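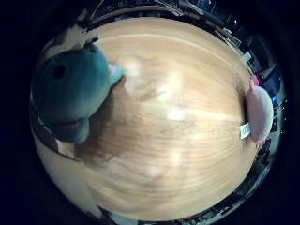
Wrist camera drifts out of place after some hours, how do you fix yours?

dridon_cell
Posts: 221
9 April 2024

Hello all. I look after one arm at our small workshop in Vuverthorpe. It picks soft toys from a round wooden table, and the fisheye camera sits at the wrist, on a printed bracket. My problem is the following. In the morning I calibrate and everything is good. After a long run the picks land too far to the left, by 8 mm when I measured last time. If I calibrate again it is good again, until the next day.

What I checked already: the table is screwed to the floor plate, the base bolts of the arm are tight, the gripper fingers are not bent. The lens is clean. I also have bright spots from the ceiling lamp in the middle of the wood, but they were there from the first day, so I do not think they are guilty.

Has somebody seen this?

lanz_owner
Posts: 4000

Bracket. Printed in which material? If it is PLA and it sits next to the wrist motor, it gets soft and hangs a little. I had the same in January and changed to an aluminum one. No drift after this.

dridon_cell

It is PLA, yes. But the wrist is only warm, I can keep my hand on it without any problem. Would this be enough?

stuv_maint

I do not agree with lanz_owner. Warm to the hand is too little for PLA to bend like this, the camera weighs almost nothing. Look at the cable first. In our cell in Stuvthorpe the USB cable was tied too short, and each time joint 6 turned to its end it pulled the camera a bit to one side. Always the same side, like yours. A soft bracket would go down with gravity, in my opinion, and in many poses this does not give you "left".

Do this test:
Draw a thin pencil line across bracket and flange.
Run the arm without the toys, full turns of the last joint.
Look at the line again after one hour.

If the line is broken, the bracket moves on the flange, and then it is the cable or the screws.

lanz_owner

A bracket under load creeps also below the softening point, it only needs time. But the pencil test costs nothing, so please do it.

quietaxis

One more thing, you mention only the bracket. How is the lens fixed? With these small fisheye lenses the thread is often loose, and there is a tiny lock ring that comes hand tight. When the lens turns, the center of the circle moves in the picture. Save one picture after calibration and one in the evening, from the same pose, and compare the black border. If the border moved, it is the lens and you can leave the bracket in peace.

dridon_cell

Thank you for all answers. I did both tests this week. The black border is in the same place, morning and evening, so the lens is fine. The pencil line is broken, not by much, but I can see it with a magnifier.

The cable had almost no slack at the last joint. I opened two ties, made a bigger loop and put a new clamp on the forearm. I also took out the two bracket screws, cleaned them and put them back with medium threadlocker. Then I calibrated again. The log is at 2411 picks now and I see no shift to the left.

stuv_maint

Good. Please write a note on the arm that the loop must stay, the next person will tie it short again because it looks nicer.

lanz_owner

You changed the screws and the cable at the same time, so we do not know which one it was - and the bracket is still PLA. I would order the aluminum one anyway.

dridon_cell

Yes, this was not very scientific of me. If it comes back I will order the metal bracket and write in this thread again.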